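How to Prepare and Run a Tabletop Puzzle Afternoon at a Branch Library

Niltport Public Library — Program Guides for Branch Staff
Last revised Sunday, May 17, 2009

This guide sets out the steps for holding a puzzle afternoon in a branch meeting room. It replaces the older sheet issued in November and applies to all branches, including Mabula and Rondholm. Staff who have run the program before should still read the part on booking, as the form has changed.

Booking the room

Submit the room request at least two weeks before the proposed date. Enter "puzzle program" in the purpose field and leave the equipment field blank unless a projector is needed. The request goes to Joana Henriques at the central office, who will confirm by internal mail. Do not print flyers until the confirmation has arrived.

The room must be booked for one hour longer than the advertised program. Setting up takes less time than putting away, and most of the extra hour should be kept for the end.
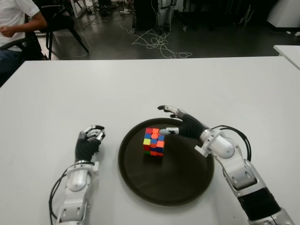 Dagný Eyvindsson writes that at Rondholm the extra hour has not been enough on Saturdays, when the story program lets out late and families are still in the room. She asks that Saturday bookings be made for ninety minutes beyond the advertised time. Branches may do so, provided the request form states the reason.

Choosing the puzzles

A balanced selection includes jigsaws, twisting puzzles, pencil puzzles and at least one game for two players. Jigsaws of more than 2000 pieces should not be offered at a single-afternoon program. They are better suited to a standing table in the reading area, where patrons can add to them over several weeks.

For children under eight, choose jigsaws of 50 pieces or fewer. Check each box against the count on the lid before the program and again afterward. A box with a missing piece should be marked on the underside in pencil and set aside for Celeste Falcão, who orders replacements each quarter. Do not return it to the shelf.

Pencil puzzles may be copied from the binder held at each reference desk. Copy the answer sheets separately and keep them at the desk. Patrons may ask for them at any time.

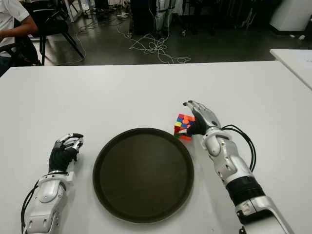
SETTING UP THE ROOM

1. Arrange the tables with a clear path from the door to every seat. A wheelchair must be able to pass between any two tables with the chairs occupied.

2. Place one kind of puzzle on each table. Mixed tables lead to mixed boxes, and sorting these can take most of an evening.

3. Put small items on trays with a raised rim. Loose pieces stay together, and a puzzle in progress can be moved without being disturbed. Trays may be borrowed from the Kondex supply room by telephone request.

4. Set the jigsaw tables nearest the windows. Overhead light alone is hard on the eyes after an hour, particularly with glossy pieces.

5. Post the sign-in sheet inside the door, not in the hallway. The standard sheet has 34 lines; bring a second one.

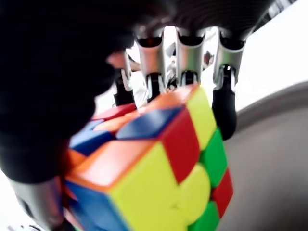

A 3x3 cube, held at an angle.

Teaching a beginner the cube

Many patrons will pick up a twisting puzzle, turn it a few times and put it down again. A staff member who knows the first stage can be of great help, and no one is expected to know more than that.

Begin with the centers. On a standard cube the center square of each face does not change its place in relation to the others, and so it tells the solver what color that face will be. Let the patron turn the cube freely until this is clear.

Next, choose one color and build a cross around its center. Each edge piece has two colors, and both must match: one to the chosen face and the other to the center on the side. Beginners usually match the first and forget the second. Point this out once and allow the patron to find the correction alone.

Leave the corners for a second visit, or hand over the printed sheet prepared by Teguh Lau. It covers the remaining stages in large type and may be taken home.

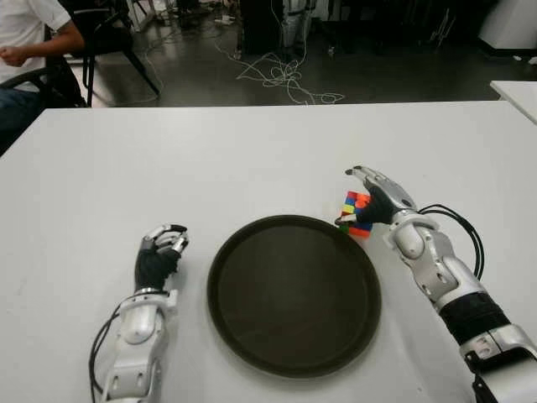
Staff should refrain from finishing a puzzle on a patron's behalf, even when asked. Offer the next step and then move on to another table. The same applies to jigsaws — a well-meant hand placing the last few pieces has caused complaints at two branches.

Closing the program

Announce the end of the program fifteen minutes ahead of time. Patrons with an unfinished jigsaw may be offered the standing table, if it is free. Otherwise the puzzle is broken up and boxed by the people who were working on it, with staff help for younger children.

Wipe the tables with a damp cloth and return the chairs to the layout posted beside the light switch. Enter attendance in the program log the same day. Sign-in sheets are kept for one year and then shredded.

Questions about this guide should be directed to Idalina Pinheiro, Program Office, central branch.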